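From the Kitchen Table — June 23, 2020

Hello again, everybody! Plenty of you wrote back after the last newsletter asking when we'd be able to feed you properly again, and I finally have something to tell you. The patio at Oakley opens for supper at the end of June. Tables outside only, with lots of grass between them, and the dining room stays dark for now. I've missed the noise so much that I caught myself playing the old dinner playlist to a room full of stacked chairs.

We're setting 14 tables. If you've been coming for a while you'll know we used to squeeze in a lot more than that (sorry to everyone who ever had an elbow in their soup), and so reservations are a must this time. Please don't just turn up and hope, much as I'd love to see you. Call the front desk and tell them how many you are and whether you'd like the early seating or the late one. We're asking for 48 hours' notice on cancellations, and we mean it a bit more than we used to — an empty table hurts when there are so few of them.

Now, the food. Narendra Goel is back in the kitchen and he's been cooking at home for months with no one to argue with, so the menu is full of opinions. There's a chilled cucumber soup with dill and a spoonful of yogurt, and a roast chicken for two that comes out on a board with the potatoes underneath, soaking everything up. He's also doing a slow-cooked lamb shoulder with apricots that I tried last week and then tried again, for quality purposes. If you don't eat meat, please order the stuffed peppers. They're not an afterthought, they took him longer than the lamb.

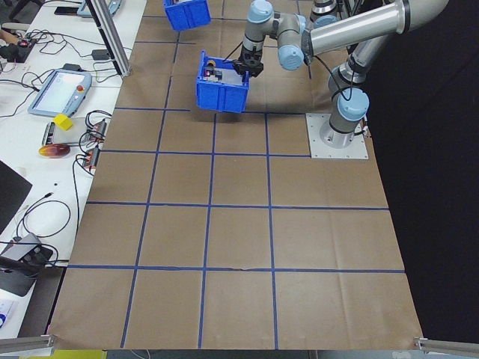

Dessert was a real fight. I wanted the lemon tart back and Narendra wanted something with the first cherries, and we went around and around until he made both and put them in front of me. So you're getting both! The cherry one is a sort of upside-down cake with a little almond in it, still warm when it gets to you if the timing goes our way. The tart is the same tart it always was. I wouldn't let him touch it.

A few people asked about the bread. Yes, it's the same sourdough from Skalitz, the bakery down the hill, and yes, they kept baking right through the spring. They'll have loaves for sale at our front desk on supper nights, but you need to order one when you book. Last time I put a basket out without a list it got a little tense.

On the drinks side, we've gone short and cold. The Jimar is our house cocktail for the summer: gin, grapefruit, a bit of rosemary and plenty of ice. It also comes without the gin, and I'd happily drink that version at lunch. Wine is by the glass or the bottle, and if you'd like to bring something special from your own cellar, we'll open it for you without a corkage fee through the summer. You've all been sitting on those bottles long enough.

What else? Music! Ekine will be playing on the lawn during the late seating, just the 2 of them this time, guitar and upright bass. They did our harvest supper a while back and had the whole back row singing by the end. I can't promise dancing, with the spacing and all, but swaying in your chair is fine by me.

Children are very welcome at the early seating. They get smaller plates of the same food, or buttered noodles if it's been that kind of day. Dogs can come too, on a leash, and there'll be water bowls by the gate. If it rains we'll call you by mid-afternoon and move you to another night, and you won't lose your place.

One more thing, and then I'll let you go. So many of you bought gift cards in the spring, when we had nothing to give you in return but a thank-you note. I wrote a lot of those notes and I wish I'd written 1000 more. Every card is good for supper on the patio, with no expiration date, and you can use it for the wine and the bread too. Just mention it when you call, and bring it along if you can still find it. If you can't, your name is in the book.

Bring a sweater for the late seating. It cools off fast out there once the sun gets behind the trees.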